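From: Erlinda Policarpio
To: farstead-users
Subject: Re: [farstead-users] segmentation labels drop out near contact

On the June thread, Privura wrote:
> We see the object mask vanish in the last part of the approach.
> Depth still looks fine to us. Is this the mask model or the
> tracker? We are on the default config, threshold at 80.

It's the tracker, at least on our side. I replayed the same episodes with the tracker off and the mask model alone kept a usable mask much longer. With the tracker on, the mask is thrown out as soon as its area grows too fast between two updates. There is a check for that in the Rutkowska branch and it was merged into the main one without a config option.

The episodes I used are from the tabletop set, head view and gripper view both recorded.

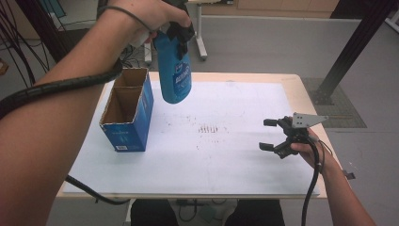 The head view never triggers the check. Object size hardly changes there, so if you only test on that stream you will think everything is fine. I ran 38 episodes through it and got no dropped masks. The same 38 on the gripper view gave me drops in most of them, always late in the approach.

What I changed:

Growth check is now a setting, max_area_growth, and 0 turns it off.
When the mask touches two opposite image borders, the tracker keeps the last label and stops trying to refit the outline.
The history buffer went from 60 entries to 80. This one is a guess and I may put it back.
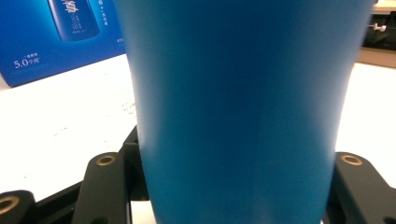

The border rule matters more than the growth check. The outline refit assumes it can find a closed shape, and it fails badly when it can't. With a blue cup running past the top and bottom of the view and a finger on each side, there is no rim or base to fit, only the two slanting sides. A blue box behind it on the left doesn't help either, as the color term wants to join the two. I lowered the weight of the color term by a factor of 2 when the border rule is active and the merge went away in the replays I checked.

I have not tested any of this with Clallness as the planner. It reads the mask center directly, and the center is not worth much once the object fills the view. If you use it, take the center from the last mask that was fully inside the image.

Patch is on my branch, tracker-border. The unit tests pass, but the replay test needs new reference files and I haven't made those yet. Privura, can you try it with your threshold left as it is and send me the tracker log from one bad episode?

Erlinda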